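Pondach Gulden clothes rail review

19 Sep 2019
By Wojciech Jasińska

The Gulden is a folding clothes rail from Pondach. It costs £60, comes flat in one carton and is sold as a rail for bedrooms, spare rooms and small shops. I have had one up since December, and in that time it has held a full load of everyday clothes, most of them dark and a good many of them knitted.

I bought it to replace a Jekwood rail, the cheap kind with a single bar and plastic corner joints. The Jekwood did the job for a couple of years and then began to lean. Once a rail of that type starts to lean there is not much to be done about it, and I gave up after the second repair with tape.

Putting it together

The frame arrives mostly joined up. The tubes are dark grey metal and the rods are chrome, and the tubes meet at joints that are already fitted, so you open the frame out, push the rods into place and tighten the bolts. The key in the box is poor. I used my own after the first two bolts. It took me half an hour on my own, including the time spent turning the instructions over to see whether there was any more of them. There wasn't. The drawings are small but correct.

Pondach gives the width as 812 mm and the depth as 545 mm. I measured both and they match. The depth is the figure to check before buying. An ordinary single rail can be pushed back against a wall and forgotten, but the Gulden stands on spread legs and wants its full depth of floor. In a narrow room you will walk round it.

In daily use

The first thing I look for in a rail is whether longer clothes clear the floor. On the Gulden they do, with adult tops and jackets at least. I don't own a full-length coat, so I borrowed one from Wiesława Wróbel, who is a good deal taller than I am, and that cleared it too, though not by much. Dresses of the same length should be fine.

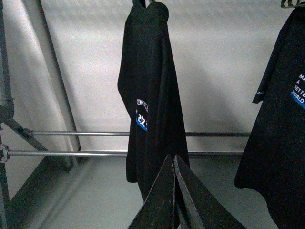
Black tops on their hangers, some of the print showing.

The upper rod is smooth and hangers slide along it easily. That is good when you are looking for something in the middle and less good when you take out a heavy item from one end, as the neighbours will sometimes shift into the gap. A few notches would have helped. The older Wysocka rails had them, and I don't know why more makers don't do it.

Any hanger with a normal hook fits. Thin wire ones are fine on it, and so are the thicker plastic ones I use for shirts. The very wide wooden hangers that come with suits also fit, but they stick out far enough to catch your elbow on the way past. I moved mine back to the wardrobe.

Hanging everything in the open changes how you treat it. Dark clothes on a rail show dust along the shoulders within a week or two, and there is no cover supplied. Pondach sells one separately. I haven't bought it. A sheet over the top does the same thing when I am away, and a quick brush down does for the rest of the time. Keep the rail out of direct sun as well. That applies to any open rail, but I noticed it more with this one, which ended up near a window for its first month before I moved it.

Weight is the other question. The stated limit is 40 kg, spread along the rod. I haven't loaded it that far and see no reason to. With winter things on it the rod shows a very slight bow, and it goes straight again when they come off. The joints have stayed tight. I went over the bolts once in spring and only one of them moved.

Knitwear

Knits are where I had doubts. A heavy jumper on a hanger will drop at the shoulders whatever rail it is on, and the advice to fold them is still the right advice. I fold the thick ones.

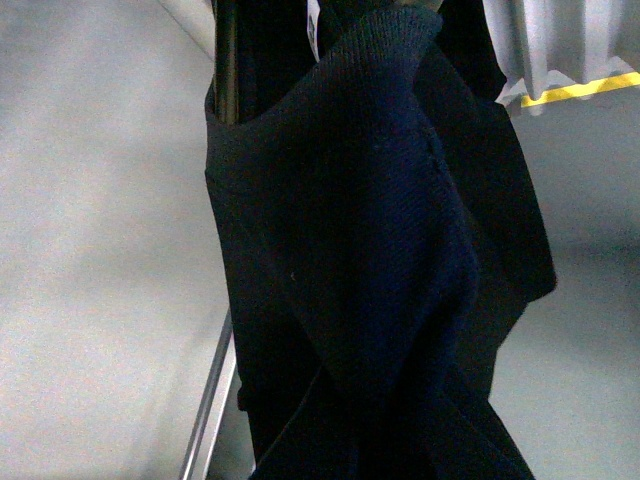
For finer knits I have settled on draping them over the rod or one of the crossing tubes, and this suits the Gulden better than I expected. The rod is thick enough that it doesn't leave a hard crease in the way a wire hanger does, and there is no seam or rough weld along it to catch a thread. I ran a pair of tights down every part of the frame as a test and they came off whole, apart from one place. The underside of one joint has a burr you can feel with a fingertip. A minute with a nail file dealt with it, but it shouldn't have been there at this price.

If you dry things on the rail, leave space between them. The rod wipes clean and there is no rust on mine so far. I wouldn't put dripping clothes on it day after day all the same. The bolt heads look like plain steel to me and they would be the first thing to go.

Sorting a mixed load takes some thought. When everything is black or navy it is hard to tell one sleeve from another, especially in the evening. I now hang printed things with the print facing the room and keep the plain knits together at the other end. It costs nothing and saves pulling out three jumpers to find the fourth.

Folding and moving

Folded, the Gulden is flat enough to slide behind a door. Folding it means taking the clothes off first and loosening two bolts, so I wouldn't call it a rail for putting up and down each weekend. Twice a year would be more like it. There are no wheels. On carpet it drags, and on a hard floor it slides well enough with the plastic feet on, though one of those feet came off the first time I moved it and had to be pushed back on with some force.

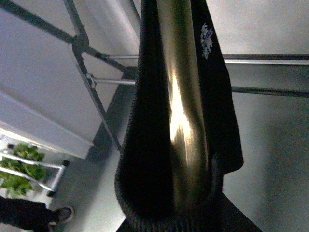 Can you hang clothes on the lower part as well as on the top rod?

You can, as long as they are short. Children's tops, scarves and folded trousers all fit lower down, but an adult shirt put there will touch the floor.

Compared with the others

The Jekwood is less than half the price and takes up less room. If you need something for a term in a rented room, buy that and don't overload it. The Wysocka is better finished than the Gulden and has the notches, but it doesn't fold at all and the one I tried was heavy to carry upstairs. The Gulden sits between them. It is steady, it holds a proper load, and the parts that are badly made are small ones.

What I would change: a better key, notches on the upper rod, feet that stay on, and somebody checking the joints for burrs before the thing goes into its box. I would also like the cover to be included.

I am keeping mine. Wiesława has since ordered one for her hallway, after measuring the depth first on my instructions, and has put it at the end where the coats used to be piled on a chair.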